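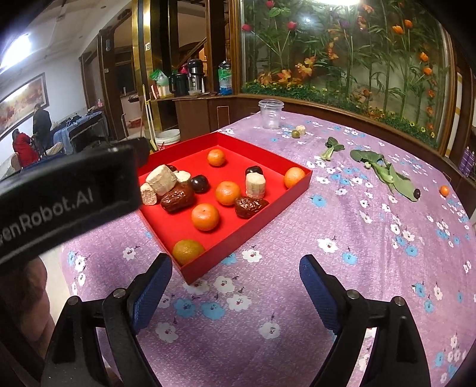
*A lilac cloth with small flowers, and a red tray on top.*

# Histik Stain Bar

**$10 each. Sold singly, plain card sleeve. Code 408.**

We held off stocking this for a long while. The maker's sleeve promises it "lifts anything from any fabric", and we have read that sentence on too many packets to be moved by it. What follows is our own description. The sleeve's version is on the sleeve, if you'd like a laugh.

Histik is a hard laundry bar for spot-treating table linen, aprons, napkins and shirts before they go in the wash. You wet the mark, rub the bar on, leave it and launder as usual. It does the job of a spray or a gel and takes up less room in the cupboard. Whether it does the job better depends on the mark.

## What we found

Qiuyue Yuan, who looks after the linen shelves at our Skirbridge shop, used it at home through April on her own tablecloths, and we tried it on the aprons from the tea counter. None of this was a laboratory trial and we won't dress it up as one.

**Good on:** gravy, butter, salad dressing, lipstick, collar grime, most school-lunch disasters.

**Fair on:** tea and coffee, if you get to them the same day. Tomato sauce came out of cotton and left a faint orange shadow on a poly-cotton blend. A second go helped a bit.

**Poor on:** old red wine, turmeric, rust, ballpoint. The sleeve claims all four. We rubbed away at a turmeric mark on a white napkin for two evenings and ended up with a slightly paler turmeric mark. If that's what you have, keep your ten dollars and put it towards a new napkin.

**Don't bother on:** mildew. Wrong product altogether.

## Coloured and printed cloths

Most people ask about this, and the sleeve says only "colour safe", with no explanation of what was tested. Florals are where I'd go carefully. A small print with red in it can bleed into a pale ground whatever you treat it with, plain dish soap included, and a bar encourages scrubbing. Try the hem on the wrong side first, leave it for 10 minutes, and blot with a white rag. Any colour on the rag and you should stop there.

We had no bleeding on the cloths we tried. One dark navy apron came up a touch dull where it had been rubbed hard — you notice it in daylight.

## Using it

1. Scrape off whatever is sitting on the surface.
2. Wet the mark with cool water.
3. Rub the bar on lightly, working inward from the edge.
4. Leave 10 minutes. The sleeve says 3, and we got nothing worth having at 3.
5. Rinse, look, and repeat if there's still a mark.
6. Wash at whatever the care label allows, and line dry. Don't tumble dry until you're sure the mark has gone.

Not for silk, wool, leather or anything marked dry clean only. Not for vinyl or coated cloths either, which want a damp sponge.

## About the scent

Listed as "unscented". It smells of soap. It rinses out, but if you're fussy about fragrance, come in and sniff one before you buy.

## How long it lasts

The sleeve says "up to a year", which could mean anything. Qiuyue's bar was down by a quarter after the month, and she has four people at the table most nights. Keep it on a draining dish. Left in a puddle it goes to mush, and then you'll be in here complaining to me.

## Histik or Bollovon?

We also carry the Bollovon liquid, which costs more and is better on tea and coffee. Histik is better on grease. Bollovon's bottle leaks if it's stored on its side, and the makers have known this for as long as we've sold it. If you only want one and you cook with butter, get the bar.

The Magbanua brush in the same section is a decent enough brush. You don't need it for this. An old toothbrush is fine.

## Stock and returns

Next delivery is due 23rd July. Limit of 4 per customer until then.

Unopened bars can come back with a receipt. If it wrecks something after you've done the hem test, bring in the cloth and the bar and we'll have a look at both. We won't refund a bar for failing on turmeric, as you've been told.

— Anderson Falcão, household and linen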